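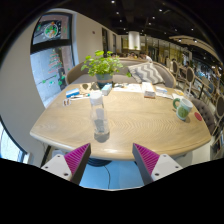
Water bottle on the round table.

Re: [suler-allotments] Watering less, growing more?
From: Kausar Usmani
2026-08-27

Octavio Bravo wrote:
> The chap from Fodton swears by his crystals. 600 grams dug
> into each bed and you water once a fortnight, even in a dry
> spell. I think we should put in a joint order.

Octavio, I'd want to see a bed done with them next to a bed done without before I hand over any money. I tried something similar on my beans and got jelly coming up through the soil every time it rained. The beans looked the same as Rónán's, and he'd used old straw.

Once a fortnight on our sandy end? I water every 2 days in a hot week and the courgettes still sulk.

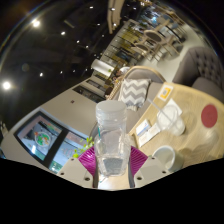
What I'd try first

Mulch, thick, after a good soak. Amancay has done 11 beds that way and her hose hardly comes out. If anyone still wants crystals in October, buy one small tub and use it on half a bed.

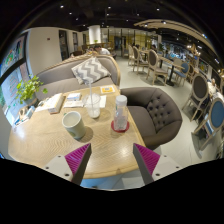
Soledad asked me off list: do they do any harm to the soil?
I don't know, and the leaflet doesn't say, so I'm keeping them off anything I eat.

Kausar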